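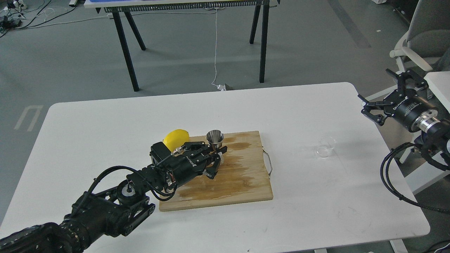 Ticket 123: Cutting board, dark patch not clearing
Product: Flikholm board, wooden, light brown, wire handle
Opened by: Renata Mansilla
Assigned to: Damián Jara
Priority: Low
Status: Monitoring

11/22/25 09:16, R. Mansilla
The wooden board on the white table has a dark patch across the middle and lower half. It was used yesterday for lemons and measuring juice into the steel cup. I wiped it at the end of the day and left it flat on the table overnight. The colour hasn't changed since. The handle side is still light. Is this a stain or is the wood holding water? We have a second batch of lemon syrup to do and I would like to know whether to keep using it.

09:50, D. Jara
Please confirm:
Was the board oiled before first use?
Has it been through a dishwasher?
Is the underside dark as well?
Any raised grain when you run a fingernail across the patch?

10:20, R. Mansilla
Not oiled by us. The Henríquez order sheet says "pre-finished" and nothing else. No dishwasher. Underside is damp to the touch in the middle, colour there is normal. Grain is raised in the lower half, not near the top.

10:34, D. Jara
Consistent with water getting in from both faces. The tabletop is smooth and doesn't let any air under the board, so whatever runs underneath stays there. Juice may have lightened or darkened the surface as well, but that can't be judged until the board is dry.

Steps for now:
1. Take the board off the table. Rinse both faces with cool water and wipe down.
2. Stand it on its long edge, handle to the side, with space front and back. Do not lean it flat against a wall.
3. Keep it away from the heater. Fast drying on one face will cup it.
4. Leave 50 hours. Do not oil in the meantime.
5. Dry the tabletop before putting anything back on it.

Use the Skultier plastic board for the syrup.

10:41, R. Mansilla
Done up to step 3. Board is on edge on the counter. Does the handle need to come off? It looks like one piece of wire going into the side and I can't find a screw.

10:47, D. Jara
Leave it on. Dry the wire with a cloth where it enters the wood. If you see grey or black marks at the holes, report back, as that would be a metal reaction and gets treated separately.

Monday 13:05, R. Mansilla
50 hours passed. Most of the dark area has gone. A faint outline remains in the lower half, edge is fairly sharp. No marks at the handle holes. Board sits flat, no rocking. Grain still rough.

Monday 13:30, D. Jara
The remaining outline is a tide mark. Sand both faces lightly along the grain, wipe off the dust, let it air for an hour. Then one thin coat of Erkum board oil on all sides including the edges, left for 20 minutes, excess wiped off. Second coat the next day. Sanding only one face will leave it uneven in how it takes up water.

Tuesday 16:16, R. Mansilla
Both coats on. Tide mark is visible if you tilt the board to the light, otherwise no. Going back into use tomorrow.

Tuesday 16:40, D. Jara
Noted. Stand it on edge after each wash. Leaving this open until the first week of December, then closing if the patch has not returned.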